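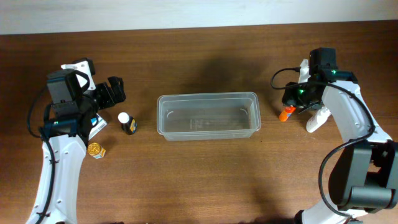
The clear box on the table, still empty, with the bottle and the little gold-lidded jar waiting.

Search this diary Search Go

Sunday, and I have let myself be talked into another storage system. The clear box came from Pliserero, in Hestberg, where everything is sold as the answer to a problem you didn't know you had. This one is meant to sort out the small stuff: the bottle with the yellow and blue label, the white box with the blue patch, the gold-lidded jar, and whatever else has been breeding at the back of the cupboard. I am told that if I can see it, I will use it. I could see the last lot perfectly well and used none of it.

I do quite like the box. Rounded corners, a bit of a rim to get your fingers under, and it doesn't shout. But I've liked boxes before. The hall cupboard has two of them from the last attempt, full of plugs that fit nothing, and I have been stepping over a third idea of mine (the hanging pockets) for most of February.

The article that started all this claimed the average home has 2000 small items with no proper place. I don't believe a word of it. Who went round and looked? It also said to empty everything on to one clear surface before deciding, so the table got cleared, and I will admit that part was pleasant.
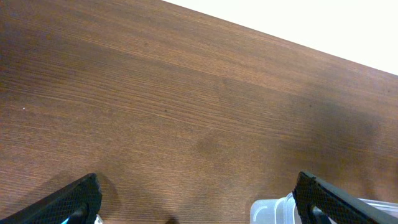
Does a clear box keep a cupboard tidier than a cardboard one? Only if you put things back in it, and a cardboard one would do the same job for less.

I wrote that down because I wanted it in my own handwriting before I spent any more money. Page 721 of the Abernathy catalogue (why is it so long, who is reading it) has a set of 11 boxes that stack, with labels. Stacking is the trap. You always want the thing in the bottom one, and by the second week the top one lives on the worktop and has post in it.

Then there is the table. I've been sold a tin of Driltex for it, which promises to feed the wood. Wood does not eat. The grain looks fine to me, nice and dark in the streaks, and I suspect a wipe with a cloth would do as much as the tin will.

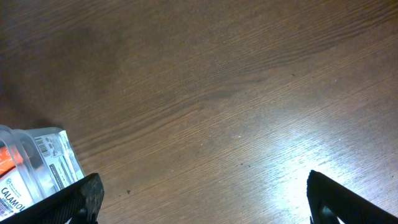 So the tin can stay shut for now. If I get round to trying it I'll do a patch in one corner first and see whether I can tell the difference with my glasses off, which is how most visitors see the furniture anyway.

As for the box, I've decided on terms. It gets until the end of the month. Small bottles and jars only, no batteries, no string, no keys that might be important. If there's a takeaway menu in it by then it goes to the charity shop and I go back to the biscuit tin, which never claimed to be a system.

Still haven't checked the date on the jar.

Last updated: Sunday, 9.40 pm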